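Cledham Robotics Open Day: Frequently Asked Questions

Last updated 2024-09-20

When is it?
The Saturday-that-isn't-always-a-Saturday confused people last year, so the date now goes out by email once you've registered. Doors open at 10 and we start turning the lights off at 4. Take the hint.

Do I need a ticket?
Yes. It's free, but we only have room for 200 visitors and the June open day filled up while several of our own staff were still meaning to sign up. Print the ticket or show it on your phone. A screenshot is fine. A verbal description of the email is not.

Where do I park?
In the Cordeiro lot across the road, which charges by the hour and means it. The 43 bus stops outside the front gate and has never once tried to tow anybody.

What will I see?
There are two halves to the visit. Downstairs you get the live demonstration, where an arm picks things up and puts them down again at the speed of a man looking for his glasses. Upstairs is the simulation room, where the same kind of work gets done on a screen first, so that the mistakes are cheap.

What happens in the simulation room?
Wing-yan Hsueh runs it. She'll load a virtual kitchen counter, put a few ordinary items on it, and have the simulated arm work through a tidying task while you watch. Then she changes something, such as the light or where the bread is, and runs it again. We've done this 4000 times on one task alone. You'll be asked to sit through a much smaller number.

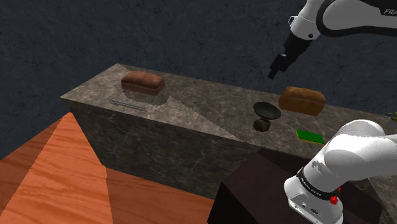 Visitors get to pick what changes between runs. Children tend to ask for the bread to be moved somewhere unreasonable. Adults ask whether it can do dishes, and then go quiet when they hear how long a sponge took us.

Why bread?
A loaf is a decent size for a gripper, everyone recognizes it, and a simulated one doesn't go stale. We tried real loaves downstairs for a while. The demo now uses foam blocks, and the mice have moved on.

Is the robot on the screen controlled by a person?
Sometimes. Wing-yan will tell you which runs are which. If she forgets, ask her. She likes being asked, up to a point.

Can I drive the real arm?
You can drive it for four minutes, under supervision, if you're 12 or older and have signed the form. Consuelo Meléndez looks after this station and has the stop button. Please don't reach past the yellow line to help. The arm isn't struggling, it's just slow.

Will it take my job?
We get this one a lot. If your job is moving one loaf along a counter over the course of an afternoon, we should talk.

What is Velteo?
Our scheduling software. It decides which group goes upstairs first. Complaints about the order can be addressed to the screen in the lobby, which doesn't have a keyboard.

Can I take pictures?
Yes, in both rooms. No flash downstairs, please. It bothers the cameras and it bothers Consuelo.

Is the building accessible?
There's an elevator to the simulation room and step-free access from the front gate. Seating is available at both stations. If you need anything else arranged, put it in the notes box when you register and we'll write back.

Is there food?
The Bestarer coffee cart will be in the yard until it runs out of milk. Bring a sandwich if you're staying for both halves, and eat it outside.

What if I registered and can't come?
Use the cancel link in your confirmation email. There's a waiting list, and the people on it are very polite but they do write every day.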